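Laundry grippers: when the jaw won't let go

Ours jammed shut on a hem last June. Motor whining, cloth going in deeper. Hit stop first, dont tug.

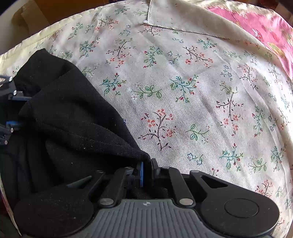 Lint is the usual culprit. Fleece is worst, like the fuzzy black stuff here against the flowered cloth. Brush pads and rivets after every load.
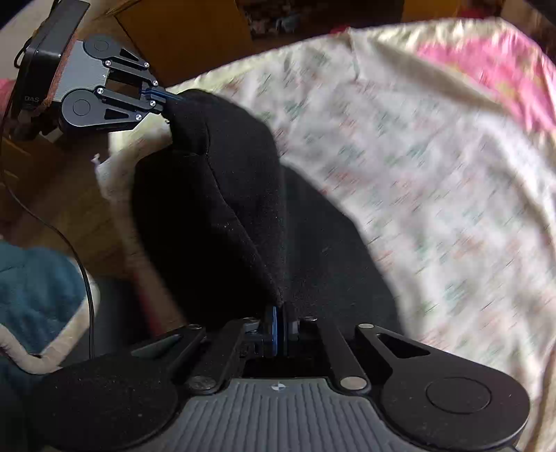 Two grippers pulling at once can trip the overload. Keep fingers well clear. With a sock held at both ends, release one side only, then teh other. Still stuck? Power off, call Kilach.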